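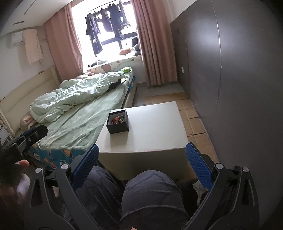 Okay, week four, and we're on to competition menus: how a chef plans three plates against a clock and a surprise ingredient. Before you draw up your station map, clear a surface and work on it with real bowls, because a sketch always makes the bench look bigger than it is. A low white square table with a scuffed top is plenty for this, and you can do it sitting down in your gray trousers and white socks for all I care! Put your cold items on one side, your heat on the other, and leave the middle for plating.

Our case study is the Diston cook-off, Ettore Marchetti against Manuela Amato, with 526 tickets sold and 16 judges (far too many, if you ask me). Ettore went big — a braise, a stuffed pasta and a souffle. Manuela kept to quick pans and one cold dish, and she had 63 portions lined up while he was still waiting on his oven.

Read the Visser chapter on timing before you write anything. I'd skip the part on garnish, it's mostly about parsley.

For 13th March, bring:
A menu of three plates, one of them cold
A minute-by-minute plan, with your oven time marked
One backup dish you could cook half asleep

Drafts go in the Osar folder, please, and put your name on them this time.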